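Workneh shared workshop, evening robotics course
Handout 4: Getting your home-built arm to pick up a cup

Okay, so by now you should all have an arm that moves when you tell it to and stops when you hit the switch. If yours does the first and not the second, please come see me or Wing-yan Yeh before you do anything else tonight! Everyone else, grab a stool.

This session is the table and the wrist camera. I know the motors are more fun, but I lost most of a January to a gripper that kept closing on air, and the gripper was fine. I had put the camera on a bracket I'd bent by eye, and it was pointing a couple of degrees off from where my code thought it was. So we're going slowly with this part.

Mount the camera first, run the cable down the inside of the forearm with plenty of slack at the elbow, and then drive the arm through its full reach by hand before you power anything. Look for the cable going tight. Then start the viewer (vellik view, if you used the Vellik setup from handout 2) and bring the wrist down over something round.
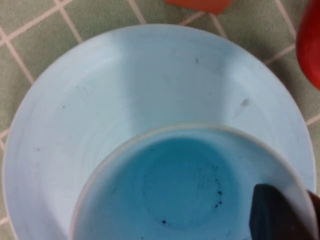 Fig. 1. Wrist view, close in over the cup, with a finger at lower right.

You want a bit of finger in your view at all times. I used to tilt the camera until the fingers were gone because it looked cleaner, and then I had no way of telling how far the gripper was from anything. Leave it in. Notice too how much room the cup takes up when you're this close, and how little rim you have left to work with. My first rim finder wanted a whole circle, and of course up close it never got one. Fit an arc instead. The starter code on the Jernotbridge drive does this already, in the file called rim, and you can steal it with my blessing.

Blue inside pale blue is a nice mean test, by the way. If your threshold is set on brightness alone it'll grab the bowl's rim one time and the cup's the next. Work in hue and saturation, and keep only arcs that curve tighter than whatever you measured for the bowl.

Now the cloth. Buy the checked kind, or draw your own lines on a plain one, I don't mind. Back the arm off, look out across the table at a low angle and save one still before you go further.

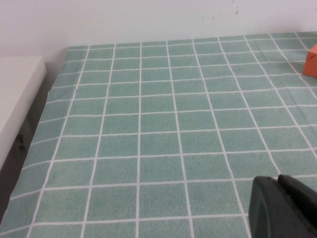
Lines that should be straight and aren't will wreck your table fit, so smooth the cloth out and clip it at the corners. A wavy line means a wrinkle, and a wrinkle under a cup means a cup that leans. If you can't get it flat, fit only the squares where the lines run true and throw out the rest. I've done that plenty of times and the arm didn't care.

Next, speed. The Guvumia servo boards we're using take a speed number up to 2,000, and I'd like nobody above 600 until their grasp works ten times in a row. At 600 it feels like watching paint dry, I know. But a slow miss nudges the cup and a fast miss sends it across the room (Somkiat Kamolrat still has mine from last term, and he won't give it back).

Last piece: the fixed camera. Set it off to the side or up high, clamp it to something that isn't the bench the arm is bolted to, and park the arm out of its way before you take your reference shot.
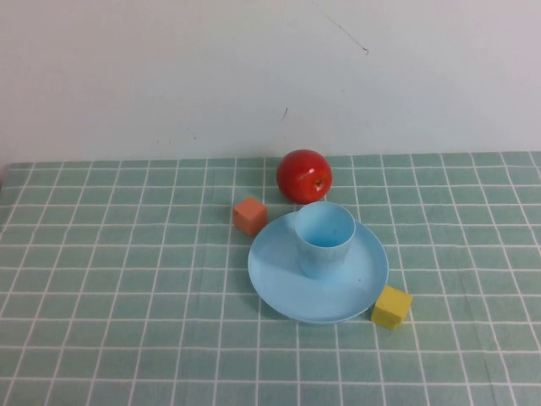 Pick colors that are far apart for the small stuff. Orange and yellow foam cubes are good, though under warm bulbs the two drift toward each other, so check your hue ranges at night as well as in the afternoon. A red apple next to an orange cube is harder, and I'd save that for when the blue cup is reliable. Use the apple for practice at telling things apart before you try to lift it. It's slick, and those flat fingers don't love it.

For next time:

Run 40 grasp attempts on the cup alone and write down every one, misses too. Put down the speed, which side of the rim you went for, and what the gripper did. Then move the cup 2 squares over and do a short run again without touching your code. Bring the notes on paper if you can, it's easier to pass them around the bench.

If your arm shakes when it stops, that's handout 5, so leave it alone for now.

Questions to the Workneh workshop front desk, evenings | Course notes may be copied for class use | Back to top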